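Ticket 2846: two-arm tidy-up keeps stalling on the odd-shaped piece
Status: open, waiting on support
Product: Brorus table-clearing routine, simulator build
Site: Closdale workshop

Hi all, me again. Sorry for the length of this one but I'd sooner put it all in one place than drip-feed it over a week like I did with the last ticket!

Quick background for whoever picks this up. We're trying to work out if a pair of arms can do the end-of-shift tidy on our packing bench, so picking up small stock, putting it in the right tray, that sort of thing. A person does it in no time while chatting. We're running the whole lot in simulation before anyone at Closdale spends real money, and I've been given until the end of December to say yes or no.

What's going wrong: boxes are mostly fine. The angular metal piece is not. The right arm goes for it, the fingers shut, and the thing squirts out sideways like a wet bar of soap. Then the routine decides it has a grip anyway (why?) and carries on to the tray with nothing in its fingers. It's oddly painful to watch.

What I've tried so far

1. Turned the friction up on the metal piece. Better for a bit, then it started sticking to the table, so I put it back.

2. Slowed the closing speed right down. No more squirting, but now the job times out before the lift. I raised the step limit to 4000 and it still ran out on the second item.

3. Swapped the objects over so the left arm gets the metal piece. Same fault, other side. So I don't think it's one arm's calibration, which was my first guess and cost me most of Friday.

4. Reloaded the Brakness grasp set in place of the default. It finished 2 runs out of 19, and both of those looked like luck to me.

Start position for the failing job is the same every time, and I've attached it so you can check my layout against yours.

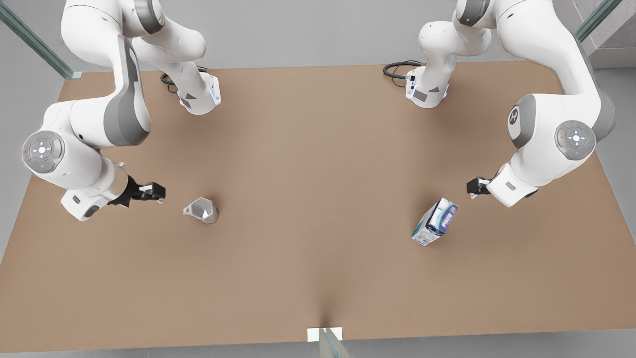

Start layout, simulator view: metal piece by the right arm's gripper (left of picture), tipped carton by the left arm's.

Could somebody tell me whether the grip check looks at finger gap or at force? If it's only the gap then I can see how it fools itself, and I'll happily write my own check if you point me at the right file. I'd also like to know if the Trịnh contact settings are safe to use with this build, as the notes only mention them for single-arm jobs.

As for the big question, my boss asked at lunch if it's ready to do the bench yet. I said boxes maybe, awkward lumps of metal no, and I'm still on bench duty till further notice.

Logs are in the usual folder. I'm around until half four most days if you want to share a screen.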